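How to move your Wavness save to a new phone without losing it
Posted 2026-05-16 by the Wavness desk at Uvwood
Share 429

Quick one, we get this mail every day. New phone, installed Wavness, airport's gone. It isn't gone. It's on the old phone, and you need to push it up before you pull it down. Do NOT wipe the old phone yet.

What you need: both phones, same wifi, game version 2267 or newer on both. Check it under Settings, very bottom, tiny gray number. Older than that, update first. 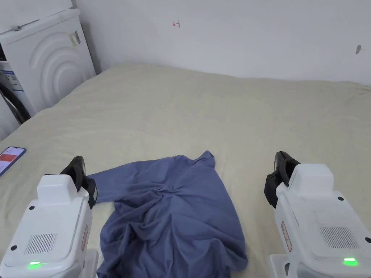
Step 1. Clean out your old saves. The game keeps every autosave, and after a winter of playing you've got a big heap. Go to Saves, sort by date, keep the top three. Delete the rest. The upload limit is 300 MB and it just fails quietly if your over.

Step 2. Finish or quit the shift you're in. Mid-shift saves don't upload. If a plane is still on the runway, land it.

Step 3. Settings, Cloud, Push. Wait for the green check. Big airports like Wosmont take a while. Leave the app open, screen on.

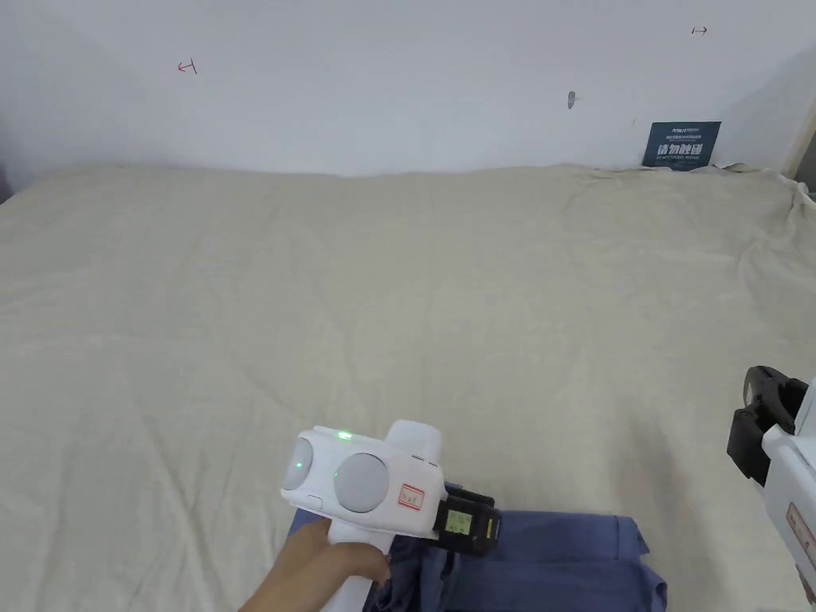
One reader wrote in that Push did nothing at all until they signed out and back in, and then it went through first time. Fair. Try that before you mail us. Sign out from the Cloud page, not from the title screen, the title screen one only hides your name.

Step 4. New phone. Install, open, SKIP the tutorial. If you play the tutorial it makes a fresh save and that one is newer, so the cloud thinks it wins. Most of our lost airport mail is this. 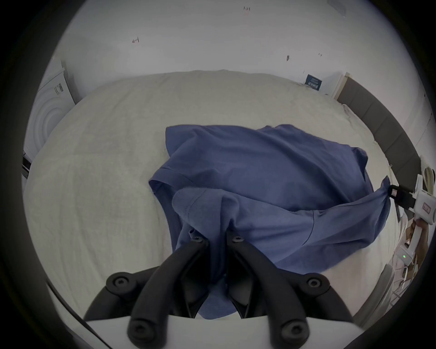 Step 5. Sign in with the same account. Settings, Cloud, Pull. Pick the save with the right airport name on it. It asks twice. Say yes twice.

Step 6. Restart the game. The Bravo pack planes show up as gray boxes untill you do.

Error 916 means the clocks on the two phones don't match. Set both to automatic time and pull again.

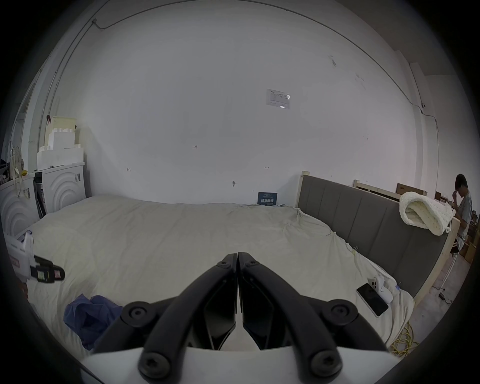 Controller settings don't come along, sorry. Button layouts are stored per device, so write yours down or screenshot the page. We want to fix that in the November update, no promises.

Still stuck, send us the version number and the error, if there is one. Keep the old phone charged till you've played a full shift on the new one.

14 comments
© Uvwood | Contact | Back to top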